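Trendstead
Cadre Dutine en bois clair

Imprimer cette page | Envoyer par e-mail
12 partages | 3 commentaires

Le cadre Dutine est un cadre simple, en bois clair de teinte naturelle, prévu pour les affiches, les photographies imprimées et les reproductions de paysages. Il est vendu vide, sans image, avec son vitrage et son fond. La moulure est droite, sans motif, et reçoit une finition mate incolore. Le bois n'étant pas teinté, la nuance varie légèrement d'un lot à l'autre. Si vous commandez plusieurs cadres pour un même mur, passez une seule commande et indiquez-le dans le champ de remarques.

Formats disponibles
Petit : 60 x 78 cm
Grand : 100 x 135 cm
Les dimensions sont celles de l'image, pas les dimensions extérieures. Le grand format est expédié à plat dans un emballage renforcé et demande un délai plus long.

Contenu du colis
Cadre assemblé
Vitrage synthétique, film de protection sur les deux faces
Fond en carton brun
Pattes de fixation et deux attaches murales
Les vis et les chevilles ne sont pas fournies - elles dépendent du mur.

Mise en place de l'image
Travaillez sur une table propre et plus grande que le cadre. Posez le cadre face contre la table et rabattez les pattes vers l'extérieur. Sortez le carton et gardez-le à portée de main. Retirez le film du vitrage des deux côtés, puis remettez le vitrage en place.

Une impression livrée roulée garde souvent une courbure dans les coins. Laissez-la à plat sous un poids propre pendant une nuit avant l'encadrement. Tenez-la par les bords, à deux mains, et descendez-la dans la feuillure côté imprimé vers le vitrage. Posez ensuite le carton et refermez les pattes une à une, sans forcer.

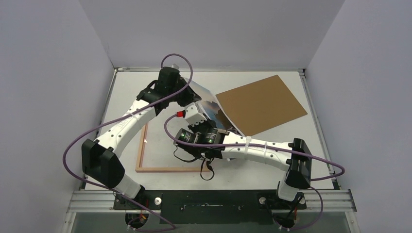 Cadre vide en bois clair, paysage de montagne imprimé et carton brun, posés sur un plan blanc.

Accrochage
Le cadre se pose en hauteur ou en largeur. Pour le grand format, utilisez les deux attaches murales et vérifiez le niveau avant de percer le second trou. Évitez les murs humides et la proximité directe d'un radiateur.

Entretien
Chiffon sec pour le bois. Chiffon doux à peine humide pour le vitrage, sans alcool ni produit abrasif. Ne pulvérisez rien sur le cadre monté, le liquide passe entre le vitrage et la moulure et tache l'impression.

Pièces détachées
Le fond en carton et le vitrage se commandent séparément, dans les deux formats. Les attaches Zollard de l'ancienne série restent compatibles avec le petit format seulement. Pour un format hors catalogue, écrivez à l'atelier Shiferaw, à l'attention de Ernő Magyar, en précisant la largeur, la hauteur et l'épaisseur de l'image - un devis vous sera envoyé par retour.

Fiche mise à jour le 27 septembre.

Imprimer | Envoyer à un ami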